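Report to Jernus on the Tadier Reading Fund, second installment
From: Sabina Paul
To: Shahnaz Weerasinghe
Feb 27, 2018

Hi Shahnaz,

You asked for something shorter and less stiff than the first one, so I'm writing this the way I'd tell it to you over the phone. The form with the boxes is attached separately and Selvaraj has already been through the money part.

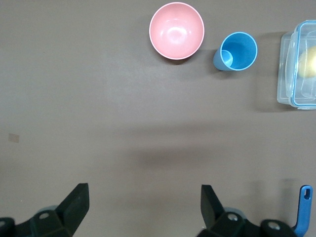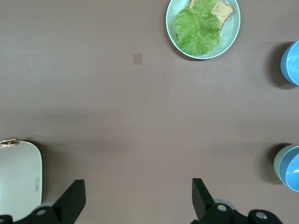 A pink bowl and a green one, the green one with lettuce and a slice of bread in it.

So, the big news first. The ghost story anthology has a complete manuscript! When I last wrote we had a pile of submissions, a working title none of us liked and a very long email thread about whether a story with no ghost in it can be a ghost story. (We decided it can, and that story is now the second one in the book.) We settled on 12 stories. I had been hoping for more, but Rokeya Bhattacharjee, who is editing the whole thing, read everything twice and kept coming back to the same ones, and when I read them in her order I stopped arguing. The order matters so much more than I expected. She opens with a quiet one set on a ferry and saves the truly nasty one for after the middle, when you think you've gotten the hang of the book.

The title is The Lamp at Rathnayake. It comes from the last story, where Rathnayake is the name of the house, and I think it's going to look wonderful on a spine.

Editing. All the stories have been through Rokeya's first pass and are back with their writers. Two of those writers have asked for more time. One is rewriting her ending from scratch, which I'm glad about, as the old one explained far too much. You know how it goes in a scary story: the thing scratching at the door is terrifying right up until somebody opens the door and tells you its family history. The other is moving to a new apartment and can't find his notes. I've given them both an extra couple of weeks and it doesn't hurt the schedule. Copyediting can start on the rest.

I did want to flag one thing, and you may hear about it from Rokeya too. We had a real disagreement about the story set in the cannery. It has a scene with a child in danger that goes on for pages, and I found it hard to read. Rokeya's view is that the length is the point and that cutting it makes it cheap. We asked Sabina Fakir to read it cold (yes, two Sabinas on one project, we've gone over to last names in email), and she came down in between. The scene stays, a page or so shorter, and the writer is happy with it. I still skip it when I reread. I suppose that's a compliment.

The reading group. This is the part your grant pays for most directly, and I have more to tell you than fits here. We have 22 people signed up, and the room at the library holds them if we push the tables back. The idea, as you'll remember, was to read older ghost and horror fiction alongside the new stories, so that our writers could hear how regular readers talk about this kind of book. It has worked better than I dared put in the application. They are blunt! One man told a writer to her face that he'd guessed her twist by the bottom of the first page, and then spent ten minutes telling her exactly which sentence had given it away. She took the sentence out. He was right about it, too.

We started with The Turn of the Screw, and I'd think twice before starting there again. Half the group loved it and half of them gave up in the long sentences. Next came a batch of short pieces by M. R. James, read out loud, and that's when things warmed up. Those stories want to be heard. They were written by a man who read them to his friends, and you can tell, with all the little throat-clearing bits at the beginning and then that horrible something made of bedsheets. After that it was Dracula, which went on for several meetings, and nearly everyone who had only known the movies was surprised that it's all letters and diaries and train times. I hadn't read it since college and I'd forgotten how busy everyone is. They're always typing.

For the next stretch the group has voted for Frankenstein, followed by Carmilla. I lobbied hard for The Haunting of Hill House and lost, but it's on the list for later and I'm not giving up – it's the book I'd hand to anybody who says they don't like scary books.

Attendance dips when the weather is bad and comes back again. I've been keeping the sign-in sheets, and copies are with the form.

Design and printing. Grovico has quoted for the printing and the quote is in line with what we budgeted. They've asked us to choose between a cream paper and a whiter one, and I'd like the cream. It costs a little more. Selvaraj Selvanayagam thinks we can cover it out of the postage line, because fewer of the review copies will be mailed than we planned. Please shout if you'd prefer we left postage alone.

The cover is where we're behind. The first sketches were handsome but they looked like a cozy mystery, all warm windows and a cat. We want a reader to pick it up and feel a tiny bit uneasy, without putting a skull on it. The designer is trying again with just the staircase and the lamp, and I hope to send you something to look at next month. If it slips past that I'll tell you right away.

Money. The short version is that we've spent less than planned on the room and more than planned on photocopying. Editing fees are on target. The writers have all had the first half of their payments, and the second half goes out when their final versions are signed off. Nothing has gone over its line by enough to need your approval, apart from the paper question.

What I'd like your thoughts on:

Paper, as above.

Whether Jernus would like its name on the copyright page or on the page facing the title. I don't mind which, but the layout person needs to know before the pages are set.

Whether we can keep the reading group going over the summer. It was only funded to the end of spring and they've been asking me. The cost would be the room and the books, and several members say they'd buy their own. I've put a small budget on the last sheet of the form.

Coming up: copyediting, then proofs to the writers, then one last full read by Rokeya and me with the phone off. The book goes to Grovico in time for finished copies in July. I know it's a funny month for ghost stories. The group has already asked for a launch reading after dark, and in July that means starting pretty late, so we're looking into whether the library will let us have the key.

I'd love it if you came to a meeting before then. You don't have to have read anything. We'll be on the Arctic chapters of Frankenstein by the time the snow's gone, and there's usually an argument.

Thanks again for all of this, and call me if anything in the form doesn't add up.

Sabina Paul
Tadier Reading Fund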